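Street name signs in all capitals should be retired on a fixed schedule, and the schedule should be shorter than the one Kukstead has adopted. The town has 3,226 blade signs. At the present rate of 200 a year, the last old sign comes down when today's kindergartners have finished college.

The case for mixed case is a matter of word shape. Lowercase letters have ascenders and descenders, and a driver picks up that outline before the separate letters resolve. A word in capitals is a rectangle. "Evangelista" and "Telturier" are long names, and set in capitals at 6 inches they blur into similar bars at the distance where a turn has to be decided.

The usual objection is cost. It assumes each sign is replaced for the lettering alone. Most of the older blades have lost their reflective value and are due anyway - the panel, the post and the crew hour are already in the budget. Letter case adds nothing to that price.

A second objection is that capitals are larger and so easier to read. This holds for single letters on a chart. It does not hold for names read at 60 feet by someone who half expects the word. 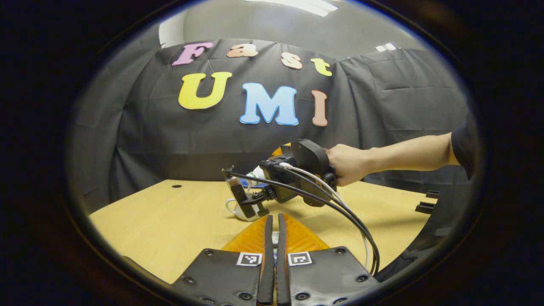

Noeline Halliday writes that the argument skips letter spacing, and that the new mixed-case blades on Vedow Road are set so tight she reads them later than the old ones.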